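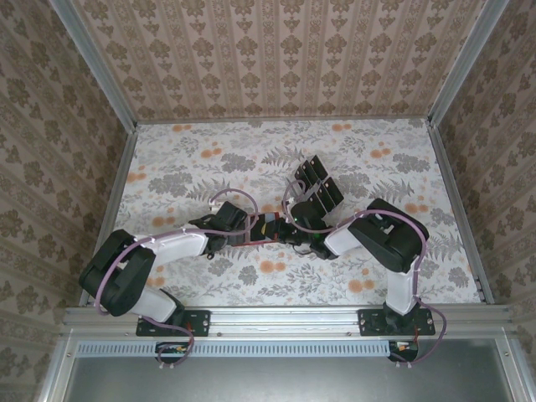

Damask paper on the walls, fern and blossom print on the floor.

June, notebook 15, paste trials cont.

Carried on with the wheat starch paste against the methyl cellulose. Shuzhen Zhong wants a decision before the Esfahani rolls are cut, so the peel strips come first and the stain work waits.

Batch A: wheat starch, cooked in the double boiler, strained twice, rested overnight under film. Slight skin on top, removed. Brushes out well after thinning. Batch B: methyl cellulose, cold water, left to swell overnight. Clearer than A and much slower to grab. Some lumps at the bottom of the jar. I sifted too fast.

Strips cut from the Zadham offcuts, roll 2842, all along the machine direction. Backing is a plain nonwoven. Pasted the wall, not the strip, for half the set; pasted the strip and booked it for the other half. Substrate is primed drywall, two coats, sanded between.

Observations at 15 minutes:
A, paste on wall: holds, can still be slid with the flat of the hand.
A, booked: holds, will not slide. Seam edge lifts if the roller goes over it dry.
B, paste on wall: slides freely. Top edge crept down under its own weight, so I pinned it.
B, booked: slides a little. No creep.

Seams on B close up nicely once the paper has finished expanding. Seams on A have to be right the first time. For a stripe or any vertical repeat I would still take A, as B gives too much time to fuss and the plumb line gets lost.

Peel test put off. The spring scale reads high when it is hung sideways. Zero it in position, write the offset on the tape, then pull. Sample numbers 1223 and 3653 are the controls with ready-mixed Trustex adhesive and should be pulled last, same hand, same speed.

Humidity in the back room is still climbing through the afternoon. Door shut, dehumidifier on low. Do not point the fan at the boards.

To do:
Recook A with less water and see if the skin goes away.
Order sieve mesh from Ikadier, the finer one.
Ask Shuzhen if the sizing coat is staying in the spec. The peel numbers will not compare with the spring set if it is dropped.
Label the jars. Both lids are white again.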